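Speaker notes – "The Counter Is Not a Shelf"
Stamoveck Home Fair, small stage, Monday, 6 p.m.
Slot is 25 minutes with questions. Last year I went to 40. Do not go to 40.

Opening. Walk on, put the colander down on the lectern, say nothing for a second or two. Somebody will laugh. If they don't, carry on as if the colander were normal.

Ask for hands: who has a kitchen counter? Everyone. Who could roll out a pie crust on it right now, tonight, without moving anything? Wait. In Sustthorpe I got two hands, and one of them belonged to a man who later admitted he had just moved in.

Then the confession. My own kitchen is 6 feet of counter between a sink and a wall. For years I kept a bread machine on it that I used in May. Not every May.

First part: what lives out. (Next slide.)

The rule I use is dull and it works: a thing may live on the counter if you touch it on most days. Coffee maker, fine. Knife block, if you cook. The stand mixer is where people start to argue with me, so let them, but keep it short. They will say it is heavy. It is heavy. That is a reason to put it on a low shelf by the outlet, and a poor reason to look at it for eleven months.

Story of the Carrillo apartment. Rental, galley kitchen, one drawer that opened only if the oven was shut. We emptied the whole thing onto the living room floor and the owner walked around it like a visitor at a museum. There were 13 spatulas. I have told this story enough times that I should say clearly the number has not grown. It was 13 on the day. She kept four and still apologizes to me for the fourth.

Second part: borrow a landing strip. (Slide with the picture. Leave it up for a while.)

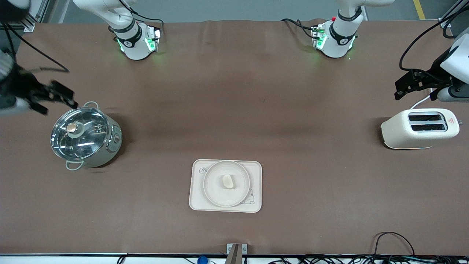

A landing strip is a clear patch of surface where things come down for a minute on their way to somewhere else. Hot pan out of the oven, groceries out of the bag, the plate you are about to carry to the couch. Most kitchens have lost theirs without a fight. Point at the tray near the bottom of the slide, the pale one with the white plate on it. I am very fond of trays. A plate and a snack on a tray are one object, and you can pick up one object with one trip and get your table back. Now point left, to the pot. It has a loop handle on each side and a knob on the lid, so allow for all of that when you measure a cupboard. People measure the round part, buy the shelf insert, and find out about handles at home. Then the toaster. Ask the room if a toaster earns its place. This splits every audience down the middle, and I have seen couples stop speaking.

If the toaster debate runs long, cut the drawer divider bit completely. It is not that good.

Third part: the put-away test.

Pick any item. Count the moves it takes to put it back. Open the door, fine, one. Lift the stack of bowls, two. Hold the bowls with your chin, that is the end of the system. Anything past two moves will be left on the counter by every member of your household, including you, including me. Do the chin mime here. It went over well in Sustthorpe and badly at the Nesov showroom, where they sell cabinets.

Lids. Someone always asks about lids, so get there first. Store them upright in a rack, or upside down on their own pots if you have the height. With a glass lid you can at least tell what you hid in there. I once found a pot containing a smaller pot containing batteries.

Money slide. I kept receipts for one year of storage products, bought for my own house, by me, a professional. Some 593 dollars. Bamboo risers, a turntable, a second turntable for the first one to be jealous of. Most of it now holds other storage products. Pause here and look sad.

Bigger number: our mailing list survey had 3,321 replies. The most common answer to "what is on your counter that you do not use" was "mail." It isn't even a kitchen item. Say this slowly – they will all be picturing their mail.

Homework. One patch of counter, the size of a tray, kept clear for a week. No bins to buy, no labels. If something lands there, it has to leave by bedtime. I do this at home with a success rate I will not be sharing.

Questions. Likely ones: air fryers (yes, if you touch it on most days), spouse who won't cooperate (refer to someone qualified), whether I do house calls (yes, cards by the door).

Collect colander. I left it behind last time and had to buy it back.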